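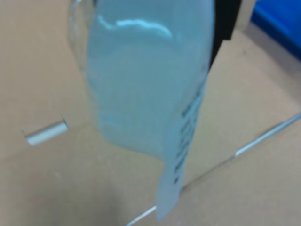 A pale blue bag with its printed strip hanging down.

Sorting small bagged parts: what changed at the bench

Anyone who has ordered from the parts room at Lonport lately will have noticed that small items now come up in bags, one kind to a bag, with the printing on a strip of the same plastic. The change was made in July of last year, and it has taken most of the time since then to get the bins and the paperwork to match. Anderson Sampaio asked for a short account of where things stand, so this is it.

Before the change, small items were kept in cardboard trays on the long shelf. The trays were cheap and they stacked well, but the corners gave out and the labels fell off in the summer. Screws and washers ended up in with each other. Edivaldo Brandão spent the better part of a winter sorting trays that had been sorted the year before.

The bags come from Zovow and are bought by the carton, 1,160 to a carton. They are soft and hold their shape poorly, so they do not stack at all. They have to stand or lie in something with sides. The strip is the useful part. It can be read without handling the contents, as long as the bag goes into the bin with the strip toward the front.

That last point is where most of the trouble has been. A bag dropped in any old way will fold over its own strip, and then the next person has to lift out two or three others to find out what it is. Jhun Calimlim went through the fastener section in the spring and turned every bag the right way around. It took him eight hours, spread over two weeks, and he would rather not do it again.

Bins

The bins on the workbench are the open-fronted kind in bright blue, with the front cut down at a slope. Three of them sit side by side in the middle of the table with the walls touching. Placed like that they do not wander when somebody reaches in, and a bag cannot slip down between them. The lip along the top rim also gives you something to hold when you pull one forward.

The slope in front was the reason for picking this kind over the square tubs from Vorulberg. With a square tub you look down from above and see the tops of bags. With a cut-down front you can stand where you normally stand and see in. Bernd Weidemann argued for the tubs, which are deeper, and he has a point about capacity. We kept 17 of the tubs for bulky stock, and they are on the lower shelf by the door.
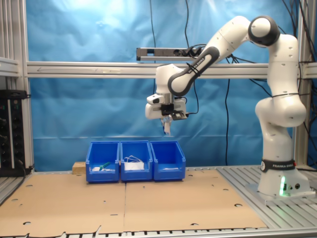 How to put bags away

The rules are short and apply to everyone who uses the bench, including people who are only there for an afternoon.

Put one kind of part in each bin. If a bin is full, start another and tell Zuleica Toledo so that she can add it to the list.

Keep the strip to the front with the printing facing out. If the print is smudged or rubbed, write the part number on a new strip and move the contents to a fresh bag.

Do not fill a bag past the halfway line. A full bag is round and rolls to the front of the bin, and on a sloped front it can go over the edge.

Press the air out before you close the bag. Trapped air takes up more room than the parts do.

Opened bags go back in front of unopened ones - never behind. We found a good number of half-used bags at the back of the Løken shelf when it was cleared, some of them for parts we had just reordered.

Leftovers and odd pieces

Single pieces with no bag and no number go in the gray drawer under the scale. Please do not guess at which bin they belong in. Zuleica empties the drawer at the end of each month and matches what she can. Whatever is left after that is put out on the windowsill for a week, and after the week it goes in the scrap bucket.

Used bags can be used again if the closure still holds and the strip can be read. Flatten them and leave them in the box next to the tape. Torn ones go in the plastics recycling, with the strip left on.

Still to do

The electrical shelf has not been moved over yet. It is still in trays, and the plan is to leave it that way until the next carton of bags arrives. Anderson has the order in. If you need something from that shelf in the meantime, check the number on the part itself as well as the tray label, and put the tray back where it was. Spare blank strips are in the top drawer with the markers.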